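Notebook, cloths and bins – September, started at 8 in the morning

Arnaldo Carrilho asked last week why the cleaning cloths take up a whole shelf, and I had no good answer for him, so this morning I gave in and made a start on it. I had meant to spend an hour. Graça Brandão came by with coffee and we talked about her kitchen for a good while, so please don't judge the pace by the clock.

Folding flat is what we have always done in the Cardoso room, and it looks lovely for a day or two. Then somebody wants the one at the bottom of the pile, and you know the rest! Lurdes Pinheiro rolls hers at home and swears by it, so I am rolling everything this time. Fold in half the long way, smooth it with the side of the hand, then roll from the short end – snug but not tight, or the outside corner springs open again.

The old order sheet (no. 2358, still pinned up) says Plivine cloths, but the last lot came from Civley and they are a touch thicker. They roll fatter. I'd like Teresa's opinion on whether to keep the two kinds apart.

The cactus needs a new home too, poor thing. Belmiro Abreu says the windowsill at Prestarstead would suit it, but I would miss it on the table.

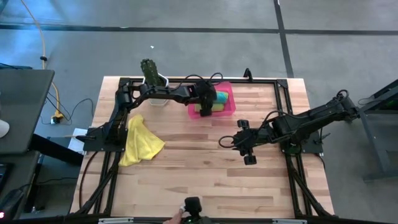 ROLLING AND BINNING

Turquoise and yellow-green are rolled and in the pink bin, with the yellow one still in a crumple on the left of the table. I like being able to see each color from the top without lifting anything out. The bin is shallow, so I'm keeping to a single layer – a second one would only slide about.

Still to do: write a label for the bin, ask Teresa Torres about the thick ones, and find out who has the good marker. Order sheet 2358 can come down once Arnaldo has copied it.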